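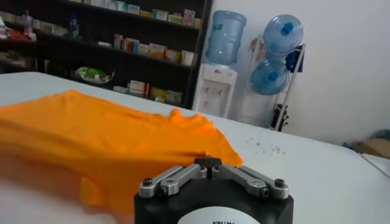

Broda Community Store - Stockroom and Donations Team

Minutes of the regular meeting, 1/30/22

Present: Retno Halim (chair), Crescencio Villaseñor, Yatziri Tlapale, Jihad Tarawneh
Apologies: Damián Varela
Minutes taken by: Y. Tlapale

1. Minutes of the previous meeting
Approved with one correction. The shelving supplier is Pluminwood and should be spelled as one word throughout.

2. Folding table
Mr. Villaseñor reported that garments were being left spread out on the white table between shifts and that the next person could not tell whether they had been checked. The orange T-shirts were mentioned in particular. After discussion it was agreed that a shirt on the table is to be treated as unchecked, whatever state it is in. Checked shirts are to be folded in thirds, sleeves in, and moved off the table before the next one is opened out.

Ms. Tlapale asked that the tabletop be wiped at the start of each shift as well as at the end. Crumbs and grit show up plainly on the white surface and are easily picked up by the cloth. Agreed. Food and drink are to stay in the front office. Mr. Tarawneh noted that this was already the rule.

3. Orange T-shirts
The order from Custetti was received complete at 184 shirts. Of these, 13 have been set aside with loose stitching at the collar. Mr. Tarawneh has written to the supplier and is waiting for a reply. The remaining shirts may be folded and packed by size. Adult medium is expected to run short, and the chair will ask for a price on a further 68 - no order is to be placed before the next meeting.

4. Cardboard boxes
Boxes standing along the wall are to be labeled on the side facing the room. Mr. Villaseñor asked whether items could be rested on top of a box while it was being filled. The chair preferred that they were not, and the point was left to the judgment of the person packing.

5. Shelving
The dark wooden shelving unit will remain in its present position until June. Mr. Varela had sent a note proposing that it be moved nearer the door, with measurements attached. The proposal was discussed at some length. Ms. Tlapale was in favor; Mr. Tarawneh was concerned about the width of the passage. Deferred until Mr. Varela can attend.

6. Other business
Espinoza has changed its pickup time to 2 p.m. Packed boxes must be closed and taped before then.

Actions
R. Halim - price for additional adult medium shirts
J. Tarawneh - follow up with Custetti on the collars
C. Villaseñor - labels for boxes; cloths for the folding table
D. Varela - bring shelving plan to the next meeting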